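Support > Members' Services > Introductions > Ticket 43

Subject: Compatibility profile returns the same result for every match
Status: Open, with second-line team
Opened: 20th August

The member, Damián Magaña, reports that each person introduced to him through the Clultmont dating service is shown as "Quiet Partner". He has received 11 introductions, all with this label, and states that two of them were plainly outgoing in conversation.

The service desk at Norkberg asked the member to sign out, clear his saved answers and repeat the questionnaire. The label was unchanged.
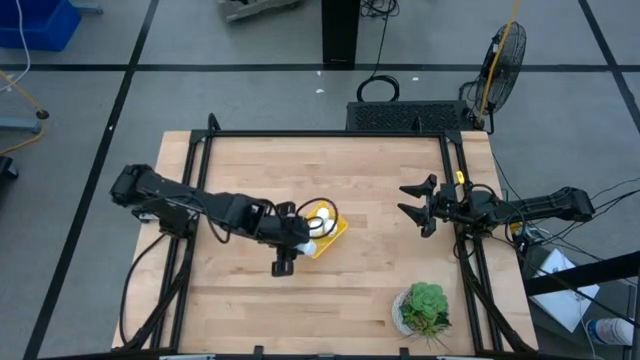 Yellow tray with three white rounded objects, wooden tabletop.

Second-line notes: The profile is drawn from 21 questions. In this member's account, question 5 (preferred pace of a first meeting) is being copied into the record of the other person. The Lund office has confirmed the same fault on one further account. Members are advised not to rely on the label when deciding whether to accept a first date. 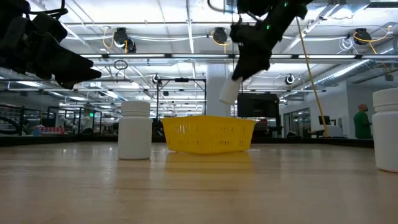
Results will be corrected by hand until the repair is released. Staff should open each introduction, compare it with the other person's own answers and enter the right label. Please deal with one record at a time. The member has been offered an extra month and has asked for a reply by letter.

Next action: Starnstead office to confirm the corrected labels.

Related tickets
Messages marked as read before opening
Unable to pause introductions in December
Changing the age range on a joint account

We use cookies to keep you signed in. Accept | Manage settings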